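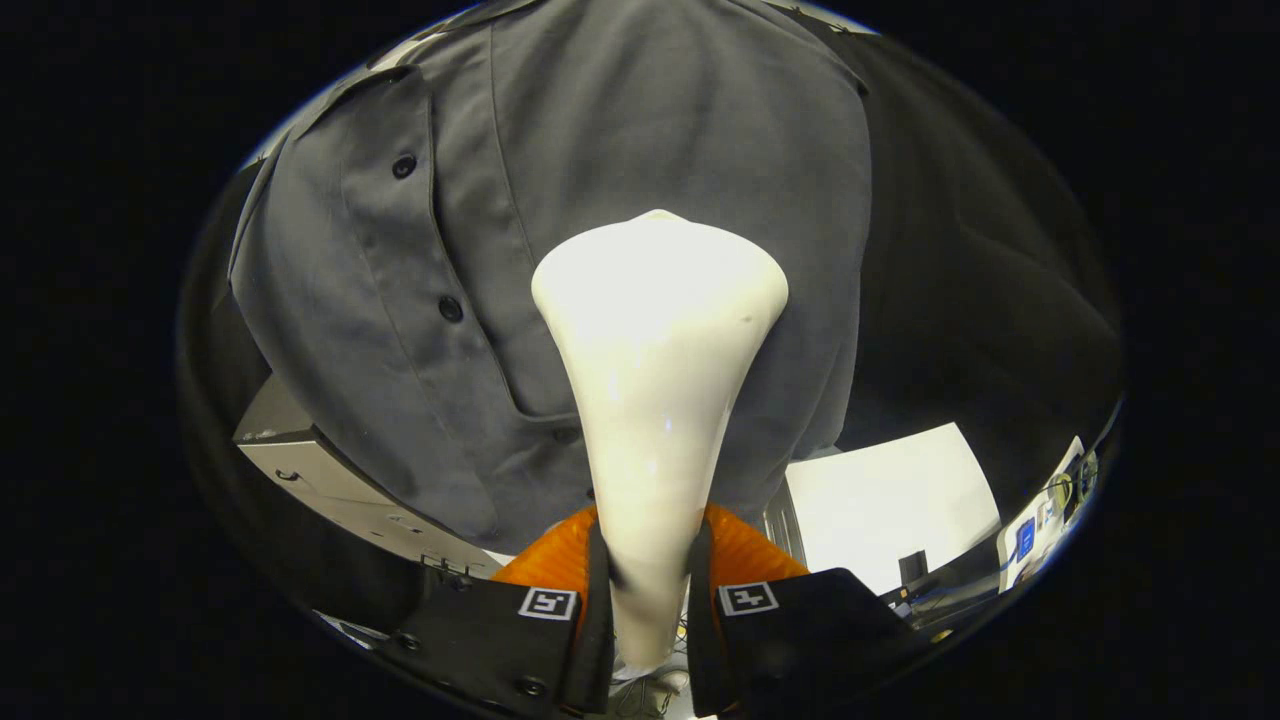 Tableware That Stands Up: Our Semester With Things That Are Tall, White and Shiny

Design Studio 2, final report, 2020-02-14

What we wanted to do

My project started with a pretty simple question: why do some shapes look good standing on a table and others look like they wandered in from the bathroom shelf? I picked the narrow stem that gets wider as it goes up, with a rounded, sort of triangular top. Creamy white, glossy, slim neck. I loved it right away (my studio mates took a bit longer!) and I ended up spending most of the term on it.

The Rungrueang brief asked each of us to take one form and find out how people read it. So I did a lot of asking.

How I did it

I set up in the studio hallway with a sign-up sheet and talked to 113 people. I dropped 13 of those because they only answered the first question before class started, so everything below comes from 100 full answers. Everybody got the same 8 questions, and they could look at the form from any side they wanted before they said a word.

I kept my notes in a folder called Flislow, which was a terrible idea because the group next door had one called Fasomel and we mixed them up twice. Rename your folders, people.

What I found

Most people looked at the wide top first and the neck second. A lot of them said "vase" before I'd finished my sentence, and a good number said "spoon," which I did not see coming but kind of get now. The word that came up over and over was "soft," even from people who hadn't touched anything. I think that's the gloss doing its work. Light sits on a rounded top in one smooth patch, and your eye fills in the rest.

The neck was the part people worried about. They wanted it thicker, or they wanted to know what was at the bottom. I drew a fatter version for the Rivska review and it lost all its charm, so I went back to the slim one and wrote down why.

What I'd change

I'd ask fewer questions and leave longer pauses. I'd also try a matte finish next to the glossy one, same shape, same color, and see if "soft" still comes up. My typed notes ran to 2954 words, and a big chunk of that is me arguing with myself about the neck, so I'd start sketching sooner too.

The question sheet and the neck drawings are in the appendix, with the fat one last.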